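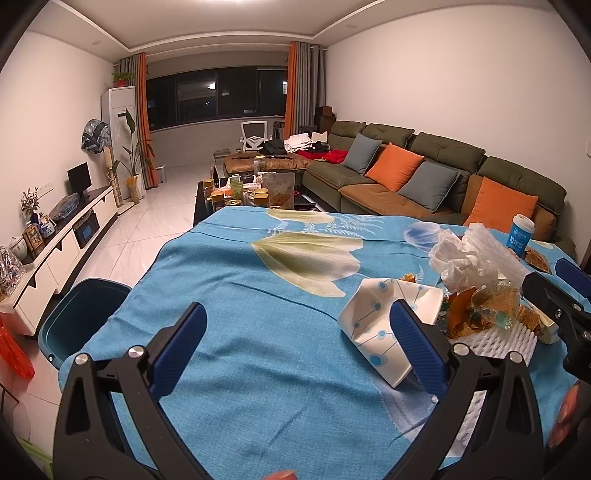 2021-12-07

Humidité relative dans la cave ce matin : 158 sur l'échelle brute du capteur Reltix, ce qui ne veut rien dire tant que je n'ai pas refait la courbe. Je note la valeur quand même. L'hygromètre à cheveu, lui, n'a pas bougé depuis hier soir, et je lui fais davantage confiance.

Repris le problème du mur nord. L'enduit ciment posé par les anciens propriétaires s'arrête à hauteur de genou et l'eau remonte derrière jusqu'à la limite supérieure, où elle ressort. Le front de salpêtre suit cette limite avec une régularité qui ne laisse guère de doute. En juillet le mur paraissait sec. Il ne l'était sans doute pas, l'évaporation compensait l'apport. J'avais conclu trop vite et rangé le dossier.

Piqué l'enduit sur une bande test de 20 cm de large, dans l'angle, côté escalier. Burin plat, massette légère. Il part par plaques, avec une fine pellicule de mortier d'origine collée au dos. Derrière, calcaire tendre, joints à la chaux très dégradés, pulvérulents sur 3 cm de profondeur. J'ai brossé à sec et laissé ouvert. Pas d'eau liquide, mais la pierre est foncée et froide au toucher sur toute la hauteur dégagée.

Appel de Signe Brekke en fin de matinée. Elle déconseille l'injection de résine dans une maçonnerie à double parement avec remplissage tout-venant : le produit se perd dans les vides et la barrière n'est jamais continue. Elle préfère la séquence classique, à savoir dépose complète du ciment, séchage long, rejointoiement à la chaux aérienne, puis réévaluation. Je lui ai demandé ce qu'elle entendait par long. Réponse : une saison de chauffe entière, et on mesure avant de décider. Cela repousse l'enduit de finition à l'été au plus tôt.

Le devis Diekmann propose au contraire l'injection, avec garantie décennale et enduit dit d'assainissement par-dessus. Relu les conditions deux fois. La garantie couvre le produit, la mise en œuvre est traitée dans une annexe qui n'était pas jointe. Écrit pour la demander. Azlan Wijaya a fait faire le même traitement chez lui, sur de la brique pleine, et s'en dit satisfait. Le cas n'est pas transposable.

Après-midi consacré à l'écoulement extérieur. La descente d'eaux pluviales de l'angle nord se déverse dans un regard dont je n'avais jamais soulevé la grille. Fond colmaté, feuilles et sable tassés, racines fines. Vidé à la truelle, puis au seau. Versé 6 arrosoirs d'eau dans le regard : le niveau monte, stagne, redescend très lentement. Le conduit aval est donc partiellement bouché ou rompu. S'il est rompu, il alimente directement le pied du mur, et toute la discussion sur la résine devient secondaire. À vérifier avant toute dépense - j'aurais dû commencer par là.

Akash Pandey possède un furet de plombier assez long et peut me le prêter. Il me rappelle aussi que le plan de vente mentionne un puisard au fond du jardin. Cherché le plan ce soir, trouvé dans la chemise du notaire : le puisard y figure, sans cote ni profondeur, et le tracé du conduit est en pointillé. Le dessinateur l'a manifestement supposé droit. Compte tenu de la position du vieux poirier, j'en doute.

Protocole pour les jours à venir :
- relevé des deux hygromètres matin et soir, même emplacement, porte fermée depuis une heure au moins ;
- étalonnage du Reltix au sel de cuisine saturé, boîte hermétique, une nuit complète ;
- soupirail ouvert seulement quand l'air extérieur est plus sec en valeur absolue, ce qui est presque toujours le cas en ce moment ;
- passage du furet dans le conduit, en notant la longueur engagée au premier blocage ;
- report provisoire de l'eau de toiture vers la pelouse avec une gaine souple, côté pente.

Le tas de gravats est resté au pied de l'escalier. Ne pas stocker de ciment piqué contre le mur, il est chargé en sels.

Relevé du soir, hygromètre à cheveu : inchangé. Reltix : non relevé, pile retirée pour l'étalonnage. Commander de la chaux, vérifier d'abord ce qui reste dans le fût.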